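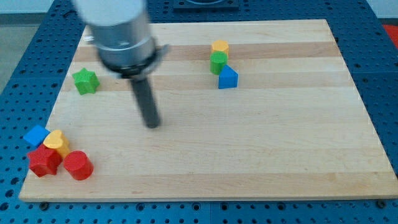 February, 6.40 am

Boiler restarted on the second attempt. Pressure had dropped overnight to just above the red mark, so I topped up from the filling loop and bled the landing radiator, which gave a long hiss and then a thin brown dribble. The bathroom one I left alone. If the pressure falls again by tomorrow I shall have to lift the boards by the airing cupboard and look at the joint that was remade in the autumn.

Meter read at the same time: 3716. Entered in the book. The previous page is smudged where I put a mug on it, but the figure can still be made out.

Took the early bus to Sanwood to go on with the drainage maps. The reading room was cold and the large table by the window had been taken, so I worked at the side desk with the sheets half unrolled, turning them a section at a time. The Stukelau sheet is the better drawn. Field drains are in blue ink, main ditches in black, and the fall is given at each junction in feet and inches. The Prerau sheet came later and leaves out the falls altogether, but it does mark the outfalls, and one of these is not on any plan I have looked at so far. It lies below the old sheepwash, where the ditch bends north.

If that outfall was real, it explains the wet corner in the lower meadow. Water that now stands there would once have gone through under the track. Either the pipe has silted up or it was broken when the track was widened. The widening is mentioned in the parish accounts but without any measurements, only a payment for stone and carting.

Copied the outfall positions on to tracing film until noon. Two of them do not agree between the sheets, by more than a drawing error would allow. I have marked both positions in pencil and will go by the ditch itself once the ground can be walked on.

Ate in the shelter opposite the bus stop. Cheese roll, rather dry. Rain from the west, steady, no wind to speak of.

Afternoon: walked home by the lower road to see the water level. The gauge board at the bridge is green to above the second mark and needs scrubbing. The ditch was running well and clear on the upstream side, cloudy below the culvert. I put the rod in at the culvert mouth and it went 27 inches before it met anything firm. In October it was less than that, though I had the other rod then and the two are not marked from the same end. I must check one against the other before I write anything down as a change.

The letter from Barbier had come. They can supply the clay pipe in the old bore, but not the collars, and want 427 for the lot with delivery extra. Too much for a length I may not need. I will write back and ask for a price on half.

Evening: sharpened pencils, inked in the morning's tracing as far as the sheepwash. The film takes ink badly where I have handled it. Wiped it down with a little talc and went over the line again, which helped. Pressure gauge at 9 pm unchanged.

To do: compare rods, renew reader's ticket, buy radiator key (the present one is rounding off).

Last updated: February
3 comments | 2 shares
© The author. Please ask before copying. Contact | Back to top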